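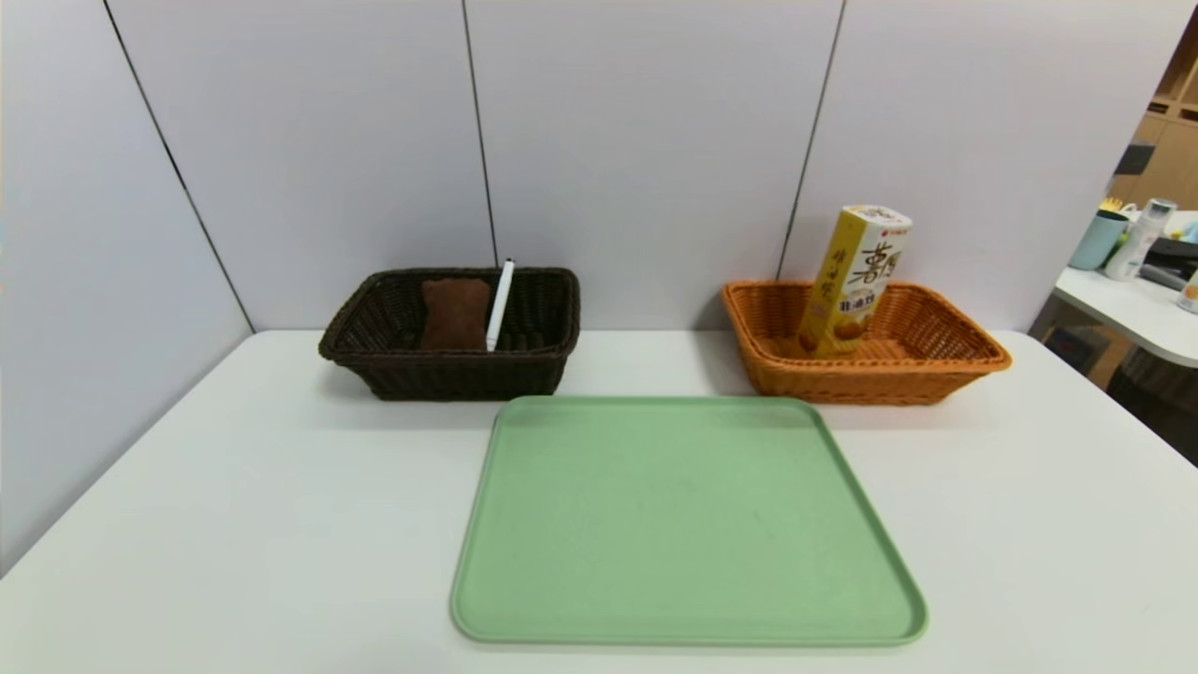 Why does the planner stop and think again after every pick?
The old one made its whole plan at the start and kept to it, and when an item shifted in its basket the rest of the plan was wrong. The new one plans a single move, looks at the table, and plans the next.

The change went into the main branch on Saturday, March 2, 2019, and the Pledley bench has been on it ever since. Jadwiga Marciniak wrote most of the planner side. Bartosz Krawczyk did the perception side and the logging. What follows is for the people at Dutico and Kaczmarczyk who run our software on their own tables and have been asking what they need to change.

The task is the same sorting task as before. Items start in baskets and have to end up on the tray, in an order given by a short text file. The usual setup at Pledley has a dark brown basket on the left, an orange-tan one on the right and the pale green tray in front of them. Some items are easy. A tall box standing up in the basket, like the yellow and white snack box, gives the segmenter a lot to work with, and the gripper can come at it from above the rim. A brown sponge in a dark brown basket is harder. The color difference is small and the weave has its own texture, and the old segmenter liked to join the two together.

Bartosz retrained the segmenter on 3088 labeled images. Of those, 471 have a brown or black item in the dark basket, and these were added late, after the first round of training did no better than the old model on the sponge. The second round was clearly better. It still loses the lower edge of an item when the basket wall throws a shadow across it. The planner now treats the bottom of any mask inside a basket as unknown and plans the grasp from the top edge down.

Thin items are the other weak spot. A marker leaning in a basket shows only its upper part over the rim, and the depth reading on something that narrow is poor. The planner used to take the depth at the center of the mask, and for a pen that was often the depth of the wall behind it. It now takes the nearest cluster of points inside the mask and throws out the rest. If there are too few points left, it asks for a second view from a different head angle before it plans anything.

Each replan costs time. On the Vosto controller a full cycle of look, segment and plan takes 4 seconds with the default settings. We know this is slow. Most of it is the collision check against the basket walls, which still runs on a full mesh of the weave. Jadwiga has a branch that swaps the mesh for a plain box with sloped sides and a small margin. It is much faster, but it refuses some grasps near the rim that the mesh version allows, so it is turned off by default. The setting is basket_model in the planner config, and the two values are mesh and box.

What you need to do to upgrade:

Pull the main branch and rebuild the perception and planner packages together. Mixing old and new will start without an error and then fail on the first pick.

Run the head camera calibration again. The replanner compares each new view with the last one, and a small offset that did no harm before will now look like a moved item.

Delete any saved plans. The file format changed and the old files cannot be read.

Check your tray pose. Light colored trays on a white table give a weak edge, and the tray finder sometimes settles a little to one side. If yours does this, set the pose by hand in the table file and switch the finder off.

The log viewer has been updated too. It now shows each plan next to the view it was made from, and you can step back through them with the arrow keys. Logs are kept for 6 days and then removed. If you want to send us one, copy the whole run folder, as the plan file alone doesn't contain the masks.

Known problems: the planner can get stuck asking for a second view if both head angles give too few points. It should give up and move to the next item, and for now you have to press skip in the viewer. The order file is also still read only once, at startup.

The box model should become the default in July if the rim problem is fixed by then. Bug reports go to Bartosz for perception and logging, and to Jadwiga for everything in the planner.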